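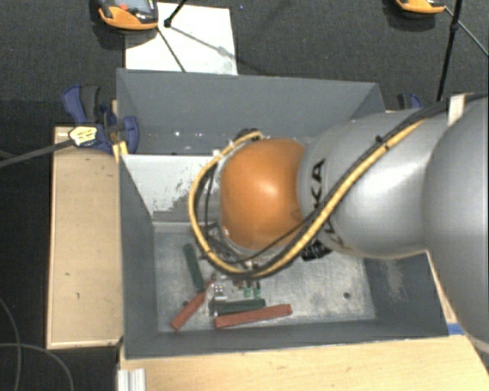 Figure 3. Workspace used in the block transfer trials: KUKA arm, two-compartment bin, and two green and two red blocks in the front compartment.

4.2 Learning from partial resets

Each trial starts with four blocks in one compartment of the bin. The policy has to pick up a block, lift it over the divider, and let go of it on the other side. When all four blocks have been moved, the roles of the compartments swap and the next trial begins. This removes the manual reset used in our earlier Wiltadmont setup, where a person put the blocks back after every trial.

The drawback is that the starting layouts are no longer chosen by us. Blocks land where they fall, and many come to rest close to a wall. A block lying flat against a wall leaves no room for a finger on that side, so the grasp has to be made across the ends or the block has to be pushed away first. We did not script the push. The action space contains planar moves with the gripper closed, and the reward is given only for a completed transfer.

We collected 1,981 grasp attempts with the Lernden policy and kept all of them for training, including those stopped by the force limit. Attempts were labeled from gripper width after the lift. Elibariki Mohamedi checked 187 of the labels by hand and corrected the ones where a block had slipped out during the move over the divider. We then raised the width check to a second reading taken just before release.

4.3 Results

On 500 held-out attempts, the policy trained with partial resets completed roughly 77 percent of transfers. The baseline trained on hand-placed layouts did about as well on blocks in the open but worse on blocks near a wall, where it often closed on the wall edge and triggered a stop. Color had no clear effect on success.

Most remaining failures involve two blocks lying side by side. The gripper closes on both, lifts them a short way, and drops one. Oduor Mutiso's segmentation module (Section 3.4) separates such pairs when their colors differ, but it tends to merge two blocks of the same color. We return to this case in Section 5.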